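May 22, 2020
By the Stermont Fiction Desk

The Board of Stermont House had before it two tenders for the kitchen. Rusum offered a machine with arms and hands, to be bought outright and kept for as long as it would last. Calvo offered a lighter model on hire, payable each September, and enclosed a brochure on good paper.

The Bursar had set aside 3,000 for the first year and did not intend to part with it lightly. She had asked that the Rusum machine be observed at ordinary duties before any figure was entered in the estimates, and she attended in person, with the inventory under her arm.

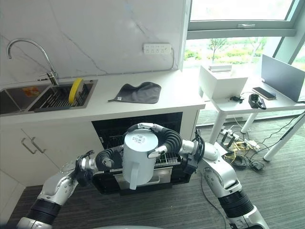
The inventory ran to 212 items. It had been drawn up under the previous Bursar, who had believed that a thing written down could not be broken. Against each entry she was to mark whether the machine might be trusted with it. She marked the jugs first, in pencil, and passed on to the lids.

Her instructions were plain. Replacement hands were to be costed separately. The floor covering was to be priced as it stood. No sum was to be promised for training, as the cook had declined to be trained.

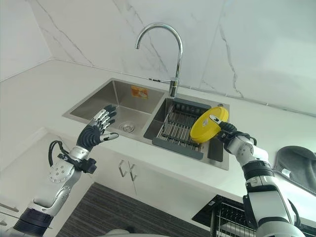 The Rusum machine at the sink, with the yellow lid.

At the foot of the second page she wrote that the Calvo hire would cost less until the fourth year and more in every year after it. She then considered whether the House would have a kitchen in the fourth year. The roof at Hovel, where the younger residents were lodged, had been awaiting repair for 37 months, and its estimate lay in the same folder.
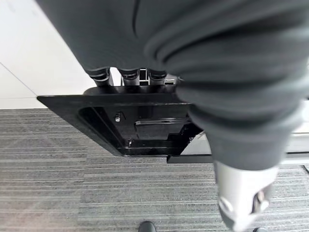 She stood closer than the guidance advised. The cook asked whether the machine would want a place at the long table, and the Bursar replied that no provision had been made for one. The cook said that a chair was already paid for.

The Bursar turned back to the estimates. Under Furniture she entered one chair, existing, at no cost. Under Kitchen she wrote the name of Rusum in ink, and moved the roof to the top of the page.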